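Lukero Folk Ensemble opens the new season at Nultton Hall

For immediate release, 9/22/19

NULTTON – The folk and chamber group Lukero will open the autumn season at Nultton Hall with an evening of songs and dances from the mountain villages. Doors open at 7 p.m. and the music starts at 7.30 p.m. The concert has 2 parts with an interval, and the bar in the foyer will stay open until the end.

Lukero plays on fiddle, viola, accordion, double bass and hammered dulcimer. Most of the pieces in the programme were learned by ear from older players, and the group has written its own arrangements for them. The first part is slow and quiet, with lullabies, a harvest song and a long wedding march. The second part is for dancing, and those who wish to dance may use the free space at the left side of the hall.

The group will also perform in full, for the first time in Nultton, the suite "Runico". It has 3 movements and is played without a pause. The suite was recorded last winter by the small label Shin, and the record will be on sale at the door on the evening. The label can accept cards as well as cash.

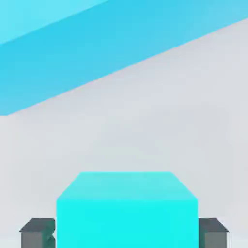
Listeners who heard a part of the suite at the open rehearsal in September were asked to leave their remarks in the guest book, and one of them wrote that the second movement was the best thing she had heard in this hall for years, but that the dulcimer should be placed closer to the public, as from the back rows it was difficult to hear under the accordion. Lukero has taken this advice. The dulcimer will now stand at the front of the stage, and the accordion will move behind the double bass.

Nultton Hall has 200 seats. Of these, 116 are already reserved by holders of the season ticket, and the others are now on general sale at the box office and in the music shop in Station Road. Seats are not numbered, so we kindly ask visitors to come in good time. Children under twelve enter free of charge when they come with an adult, but they also need a ticket for their seat.

The hall can be entered without steps from the garden side. Visitors who use a wheelchair are asked to tell the box office when they book, and a place will be kept for them near the stage. A hearing loop is working in the middle rows.

Parking behind the hall is limited. The last bus to the town centre leaves from the stop opposite after the end of the concert, and the evening is planned so that everybody can reach it.

Members of the press who would like to attend, or to speak with the musicians before the concert, may ask for a place at the box office of Nultton Hall. Short pieces from the record can be sent on request for use on radio. Photography is allowed during the first two songs, without flash.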